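What Is Cloth Made Of?

Materials Around Us, Part 14
Written by Nilmini Siriwardena
Checked by Ashraful Munshi
January 14, 2018

Cloth is a flat material made from fibers. A fiber is a thin strand, much longer than it is wide. Socks, towels, bed sheets and bandages are all made of fibers, but the fibers are not all the same and they are not all joined in the same way.
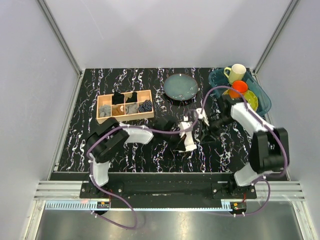 Reading time: 3 minutes

Where fibers come from

Cotton fibers grow on the seeds of the cotton plant. Wool fibers grow on sheep. Linen comes from the stem of a plant called flax. These are natural fibers.

Polyester and nylon are made in factories, mostly from chemicals that come from oil. The material is melted and pushed through a plate with very small holes. Thin streams come out and harden as they cool. These are synthetic fibers.

From fiber to yarn

A single cotton fiber is short and easy to break. To make it useful, many fibers are combed so that they lie in the same direction, and then they are twisted together. This is called spinning. The twist presses the fibers against each other, and friction keeps them from sliding apart. The result is yarn.

Yarn thickness is hard to measure with a ruler — yarn is soft and gets squashed. Mills weigh it instead. One unit is the tex. It is the weight, in grams, of 1,000 meters of yarn. If 1,000 meters weighs 20 grams, the yarn is 20 tex. A higher number means a heavier yarn.

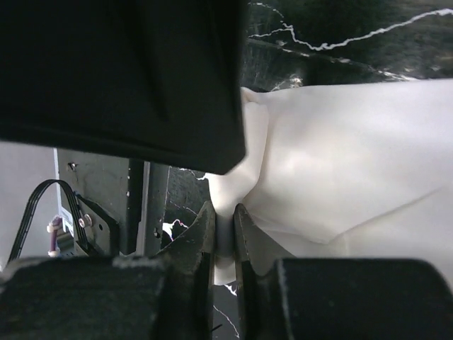 From yarn to cloth

There are two main ways to turn yarn into cloth.

Weaving uses two sets of yarn. The warp is held tight on a loom, and the weft passes over and under it. Plain woven cloth does not stretch much along its yarns. Pull it from corner to corner and it gives more, as the small squares between the yarns change shape.

Knitting uses loops. Each loop is pulled through the one before it. A loop can get longer or wider when it is pulled, so knitted cloth stretches. Most socks are knitted.

Try it

Find an old piece of cloth that an adult says you may take apart. Look at the edge with a magnifying glass. Pull out one yarn and untwist it slowly between your fingers. The fine hairs that come loose are the fibers.

Words to know

Fiber: a thin strand
Yarn: fibers twisted together
Warp: the yarns held tight on a loom
Weft: the yarn that crosses the warp

Next: Part 15, How Dye Sticks to Cloth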